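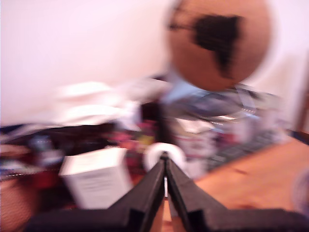

¿En qué situación se encuentra el programa de alfabetización de adultos al cierre del periodo?
De los 84 grupos previstos en el convenio, 80 están en funcionamiento; los cuatro restantes se abrirán en marzo, una vez firmada la cesión de aulas en el distrito de Matheson.

La matrícula asciende a 3629 personas, repartidas entre el nivel inicial y el de consolidación. La demanda del turno de tarde ha superado lo previsto, por lo que se han trasladado a esa franja nueve grupos que figuraban en horario de mañana. El traslado no ha supuesto coste adicional para la entidad financiadora.

En materia de personal, la coordinación pedagógica recae desde el inicio del curso en Beathag Kinnear. Se han cubierto dos de las tres plazas de formador vacantes - la tercera sigue en proceso de selección.

El segundo lote de cuadernos de lectura, 500 ejemplares, fue entregado por Anska con tres semanas de retraso. Los centros afectados trabajaron entretanto con fotocopias del primer lote. Se ha solicitado al proveedor un calendario revisado para el tercero.
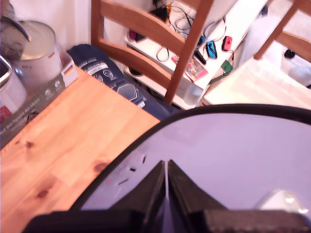 Mairéad Ó Súilleabháin señaló en la reunión de seguimiento que la prueba de nivel resulta demasiado larga para quienes se incorporan sin escolarización previa, y pidió que se aplicara en dos sesiones. La propuesta se ensayará en seis grupos del nivel inicial.

Respecto al presupuesto, la partida de transporte presenta un remanente que se propone destinar a cuidado infantil durante las clases. Se solicita a la entidad financiadora autorización por escrito para dicho cambio antes de la apertura de los nuevos grupos.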